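Public Inquiries and Redress
Notes for session 8: the Murkberg scheme

Read these before Wednesday. They don't replace the inquiry report, which you should at least have opened.

1. Background

Murkberg was a residential training school for boys, run by a religious charity and paid for by the district of Listel. It closed without much fuss. Former pupils had been writing to the district for years about beatings, unpaid farm work and letters home that were never posted. The replies, where they survive, all say much the same thing: the school was the charity's business. The charity, in its own replies, said that discipline policy had been set by the district.

An inquiry was set up after a local paper in Nidow printed a run of punishment book entries. It sat for 13 weeks. Its terms of reference were to "establish the circumstances and make recommendations", and you should be suspicious of that wording from the start. It doesn't mention responsibility. It doesn't say whose circumstances. A body told to establish circumstances can write 500 pages and never arrive at a name, and this one very nearly managed it. 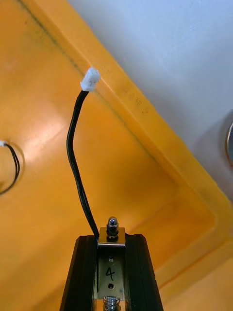

The report does one thing well. Its chapter on the punishment books is careful work, and it prints the entries in full where it could have summarised them. If you read only one chapter, read that. Compare it with the chapter on the district's inspectors, which relies almost wholly on the inspectors' own reports and then finds that the inspectors reported no serious concerns. Well, yes.

2. How the redress scheme worked

The scheme was a fund open to anyone who had lived at Murkberg for a month or more. There were two routes. The fixed payment needed proof of residence and a signed statement. The assessed payment needed evidence of particular harm and was decided by a panel. Both routes ended in a waiver: take the money and you gave up the right to sue the charity or the district.

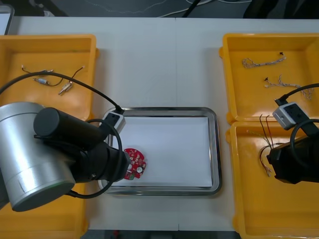 Bins and steel tray on a white work table.

The published figures say that 500 people applied and 250 were paid. Listel has called this a success rate of one half, as though it were an exam. Think about what the number leaves out. It doesn't separate the two routes. It doesn't tell us how many applicants withdrew, or died waiting. It tells us nothing at all about men who never applied, and the scheme was advertised mainly in the Nidow area, although most pupils had been sent there from somewhere else.

Then there is proof of residence. The school's admission registers have gaps, and the missing volumes were last in the keeping of the charity. An applicant whose years fell in a gap had to find some other document, such as a school certificate or a medical card. So the party accused of poor care was also the party whose poor record keeping could defeat the claim. The panel's guidance notes this as a "practical difficulty".

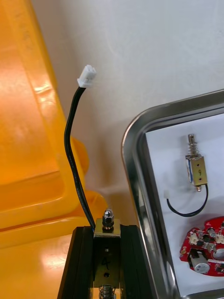
Black cable with a white connector, next to an orange-yellow bin.

3. The Anghel objection

The Anghel group, formed by former pupils, refused to take part in the scheme. Its argument has three strands that students tend to run together, so keep them apart in your essays.

The first is about the waiver. Anghel says a person can't freely give up a claim when the evidence for it is still locked in someone else's archive. I find this strong.

The second is about apology. The district's statement regretted that "some pupils had experiences which fell short". Anghel says a sentence built like that apologises for nothing, and it is hard to argue.

The third is that any payment is hush money. Here I would be more careful. Plenty of those who applied were old, ill and tired of waiting, and they are entitled not to be told that they sold out. A payment can be too small and too grudging – and still be worth having. The group's literature doesn't say much about them.
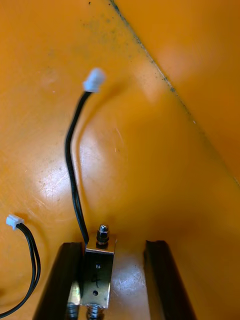
Session notes, p. 13

4. Questions of proof

Lawyers for the charity made a good deal of the fact that witness statements resembled one another. Their suggestion was that former pupils had compared notes. Perhaps some had. But people who lived in one building under one set of staff would be expected to describe similar things, and had the statements differed we would have heard that they were inconsistent. Watch for arguments that work whichever way the evidence falls.

The same test applies to our own side of the room. If you think a missing register proves concealment, ask what you would have said about a complete one with no complaints in it. Damp, house moves and laziness destroy a great many papers. What matters at Murkberg is the pattern of the gaps, and the inquiry didn't ask for an expert view on it.

For Wednesday

Bring the panel's guidance and the punishment book chapter. Write 250 words on whether the waiver could be defended if the archive had been opened first. Don't quote the press release.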